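Kitchen robots are still slow learners, Dradum test shows

10/24/22

A robot arm that can cook a simple meal and clear up after it is still some years away, according to a report from Dradum, a small research company that tests household machines in computer simulation. The company gave its arm 2824 attempts at short kitchen chores in September. The arm finished 1097 of them without an error.

The chores were ordinary ones. The arm had to pick up a spatula, move a bottle, put a pot on the correct burner or stir what was in it. All of the work was done in a simulated kitchen, with a counter, cabinets and a cooktop of normal size. Dradum says this is cheaper than breaking real dishes, and that a failed attempt can be started again in a moment.

The spatula was the most difficult tool in the test. It is thin and lies flat, and the fingers of the gripper often closed above it or pushed it away.

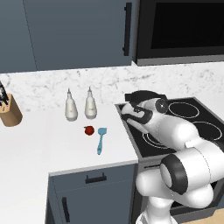
Heat makes it harder

The second part of the report is about cooking. When a burner is on, the arm must keep its own links away from the hot area and still reach over the cooktop. In many attempts it chose a safe path that was too long, and the time limit of the task ended before the stirring began. In others it touched the side of the pot and the attempt was stopped.

The company counts any contact with a pot on a hot burner as a failure, also when nothing is spilled. Some researchers in the field find this rule too strict. A person who cooks at home touches the pot with a spoon or a cloth many times and does not think about it. Dradum answers that a machine must first show it can be trusted near heat, and that the rule can be made softer later.

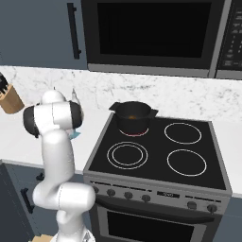

Can a family buy such a robot for its kitchen now?
Dradum has nothing for sale and has given no date. The company wants to repeat the chores with a real arm first, in a test kitchen in Flarnside.

The Flarnside kitchen will be shared with Koncombe, a maker of shelves and counters for shops. Koncombe is interested in simpler jobs, such as filling shelves and wiping counters at closing time. These jobs have no hot surfaces, but the objects change every week, and a machine that learned one package may not know how to hold the next.

The first real trials will have 500 attempts and only 2 chores: moving a bottle and lifting a spatula from a flat counter. Cooking will be added when the arm can do both of them at the speed of a slow human. The results will be published on the company's website together with the failed attempts.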